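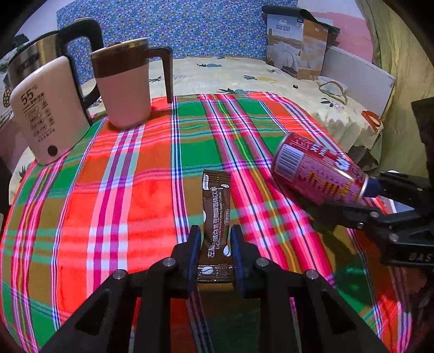 Fallside, 06/01/2025

Contra la mesa limpia

Llevo meses leyendo artículos de manipulación robótica y me pasa siempre lo mismo. Abro el pdf, voy a la figura 2, y ahí está la mesa. Blanca. O gris mate. Un cubo, un vaso, a veces una manzana de plástico. Luz pareja. Y debajo una tabla con porcentajes que dan ganas de aplaudir.

Yo no aplaudo. O aplaudo menos que antes.

Mi tesis, para quien tenga prisa (yo la tengo, entrego esto antes de comer): los datos de demostración recogidos a mano, con pinza de mano y cámara encima, en casas de verdad y sobre manteles de verdad, valen más que los del laboratorio aunque sean más feos. Y el método con que se evalúan va por detrás del método con que se recogen. Bastante por detrás.

Vamos por partes.

Primero lo de la pinza. La idea es conocida: en vez de teleoperar un brazo carísimo, una persona agarra dos pinzas, hace la tarea, y la cámara montada en la herramienta lo ve todo desde donde lo vería el robot. Luego se entrena la política con eso. Barato, rápido, se lleva en una mochila. Lo que más me interesa es otra cosa, que el fondo deja de ser fondo. Una tela de cuadros rojos, naranjas y verdes con rayas magenta. Debajo otra tela, con piñas estampadas. Letras por todas partes, un 55°C enorme en un panel blanco, un hervidor de acero que refleja lo que le da la gana. Eso es una cocina, o un cuarto, o las dos cosas. Eso es donde se supone que van a trabajar estas máquinas, ¿no?

Y los objetos. Un sobre de café de los finos, con los extremos sellados, la punta brillante y arrugada. A quien no se dedique a esto le parecerá una tontería. Pues no. Un sobre así se deforma, se desliza, refleja. No tiene un centro claro ni una cara buena. Los estimadores de pose que conozco lo odian. Al lado una lata rosada, inclinada, metal curvo, con la otra pinza en un extremo. Dos objetos que piden cosas opuestas: al sobre hay que irle con los dedos casi cerrados y sin apretar de más, la lata rueda si la miras mal. En un banco de pruebas clásico esos dos van en tareas separadas, en capítulos separados, con hiperparámetros separados. En una mesa van juntos.

Aquí viene la parte donde me pongo pesado con las dos manos. Casi todo lo que se publica como bimanual es en realidad una mano que trabaja y otra que estorba poco. Una sujeta, la otra actúa, fin. Coordinar de verdad es otra cosa: que una pinza aguante la lata mientras la otra decide qué hacer con el sobre, que ninguna le tape la vista a la otra, que las sombras que se echan encima no confundan a la red. Las sombras, por cierto, no salen en ningún apéndice que yo recuerde. Una sombra dura sobre una tela de cuadros es un objeto nuevo para un modelo que no ha visto ninguna.

Segundo, la evaluación. El grupo de Imhof (lo cito porque lo hizo bien, no porque lo hiciera mal) recogió demostraciones en 7 casas y probó en 4 que el modelo no había visto. El éxito con objetos rígidos, estupendo. Con sobres y bolsitas se cayó a la mitad. Y lo pusieron en el cuerpo del artículo, no en el material suplementario. Bravo. Eso debería ser lo normal y es casi una rareza.

Comparen con el informe de Kostico, que anda circulando desde agosto. Misma familia de método, pinzas casi iguales. Evaluación: 20 intentos por tarea, en una sola habitación, con el mismo mantel del entrenamiento. El mismo. Lo reconocí por las rayas. 20 intentos no son nada, con 20 intentos un par de aciertos con suerte te cambian la conclusión entera. Y si el mantel es el mismo no sabes si la red aprendió a coger un sobre o a coger lo que haya encima de la tercera raya.

Hablé de esto con Hwa-young Yeo, que lleva la recogida de datos en Herkex y tiene más paciencia que yo. Me dijo que exagero. Que el desorden también se puede fingir, que hay equipos que llenan la mesa de trastos para la foto y luego graban siempre los mismos dos movimientos. Tiene razón y me fastidia. «El desorden no es diversidad», me escribió, «es desorden. Diversidad es que cambie entre una demostracion y la siguiente». Lo apunto tal cual.

Aun así me quedo con mi postura, corregida. Prefiero un conjunto de datos desordenado y variado a uno limpio, prefiero uno limpio a uno desordenado y siempre igual. Lo que no acepto es que se siga llamando «generalización» a cambiar el vaso rojo por el vaso azul.

También está la objeción del ruido. Que si la gente mueve la muñeca de manera poco óptima, que si duda, que si la imagen de gran angular se oscurece en las esquinas. Sí a todo. ¿Y? El robot va a llevar la misma lente. Y las dudas de una persona ante un sobre resbaladizo son información, dicen dónde está lo difícil. Filtrarlas por sistema, como hace medio mundo, me parece tirar lo mejor de la toma. No tengo un experimento que lo demuestre, ojo. Es una sospecha y la firmo como sospecha.

Qué pediría yo, entonces. Que se publique una foto de cada superficie de prueba, todas, también las feas. Que los fallos se separen por tipo de objeto: rígido, blando, brillante, lo que sea. Que el mantel de la evaluacion no haya salido nunca en el entrenamiento. Y que los revisores dejemos de pedir una comparación más con el método de moda y pidamos una casa más. Me incluyo, en el último congreso pedí 2 comparaciones y ninguna casa.

Los comentarios están abiertos hasta el viernes. Si alguien de Kostico quiere discutirme lo de las rayas, tengo los recortes guardados y los mando encantado.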